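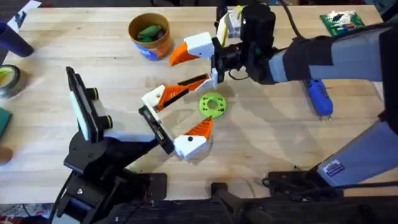

Wanted: session musicians and backing vocalists, Tellham and surrounds

Tulano Records is making a compilation album and we are short of people who can play on it. We have plenty of people who would like to be on the cover.

The record is called Sorcombe Nights. It has 9 tracks by 9 local artists, most of whom have never met and several of whom have already asked who gets to go first. The running order will be settled by us, in private, after everyone has been paid.

We need:

Bass player (electric, upright a bonus). You will be on six of the tracks, so please like at least two genres.

Drummer who can play quietly. We know what we're asking.

Two backing vocalists, one alto and one tenor. Harmonies have been written for four songs. For the rest you'll be humming things at each other until somebody nods.

Horn player, any horn. The arranger has written "horn??" on three charts and can't be drawn further.

One rapper for a guest verse of 16 bars. The artist's first choice quoted a fee larger than the budget for the album, the launch and the sandwiches. Clean version required for community radio.

What you get

A flat $921 per player for the full block of sessions, or $23 per finished minute if you're only in for a song or two. The guest verse is a flat fee too, to be agreed before anyone books a flight. You'll be credited by name, spelled the way you spell it, on the sleeve and on every streaming service that lets us. Session players don't get a royalty share. We'd sooner say so now than have you discover it in the contract.

We're pressing 1,000 copies on vinyl. Each player gets two. Past experience suggests you could end up with more.

Where and when

Recording is at the Warraich Rooms in Tellham, upstairs, no lift. Bass amp and kit are provided. Cymbals, snare and pedal are yours to bring and yours to carry. Sessions run in the evenings and finish at ten, when the neighbours begin to take an interest. The album comes out in August, with one launch show, which is paid separately and is optional for everyone except the drummer.

Who should apply

You don't need a degree, a manager or a following. You do need to be able to learn a song from a rough demo, some of them very rough, and to turn up with your instrument in working order. Reading charts helps for the horn part, assuming the question marks get resolved. Applicants must be 18 or over and able to get themselves home from Tellham after the last bus.

How to apply

Send us two recordings of you playing, phone quality is fine, along with a few lines on what you've done and which evenings you can't do. Please don't send a press kit. Use the contact form on the Tulano Records site and put your instrument in the subject line.

Applications close 17th March. Everyone will get a reply, including the people applying for the cover.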